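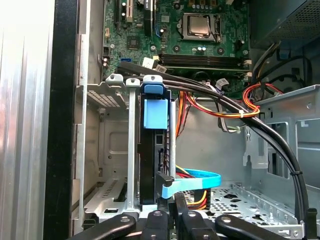

Replacing Halogen Work Lights on a Small Utility Trailer
Project report, Vehicle Electrical Systems
Anselmo Zapata

1. Purpose

The workshop at Tralcombe has a utility trailer with two halogen work lights at the rear. The lights take much current and the left one was weak already when I received the trailer. My task was to replace both with LED lights, make a new harness and compare the results.

2. Parts

I selected the Cletadow flood light, in a pair. The harness is from Prutico and comes with a relay, a fuse holder and a switch. The old brackets stayed on the trailer, but I had to drill the holes bigger by one size.

3. Installation

The work took 231 minutes in total. Most of this time went to the ground connection. The old ground point was under paint and rust, and I cleaned it two times before the resistance was acceptable. After this I put grease on the contact and closed it with heat shrink.

The instructions of the harness show the relay near the battery. On this trailer the cable is then too short, so I mounted the relay behind the front panel and made the cable longer with the same wire size.

4. Measurements

All light measurements were made at 9 p.m. in the yard, with the meter three meters from the lamp. The right halogen lamp gave 1000 lux in the center. The new LED lamp on the same side gave 2958 lux. Power for the pair went down to 56 watts, measured at the battery with the engine off.

At the edges of the yard the difference is smaller. The LED beam is narrower than I expected from the drawing, and the area near the trailer wheels stays dark.

5. Problems

The switch makes a small noise in the radio of the towing vehicle. I tried a ferrite from Orbán on the supply wire and the noise became less, but it did not go away. I did not have time to test a second ferrite before the end of July.

6. Next work

The lamps should be turned outward a few degrees and measured again. I would also like to check the brackets for vibration after one month of use.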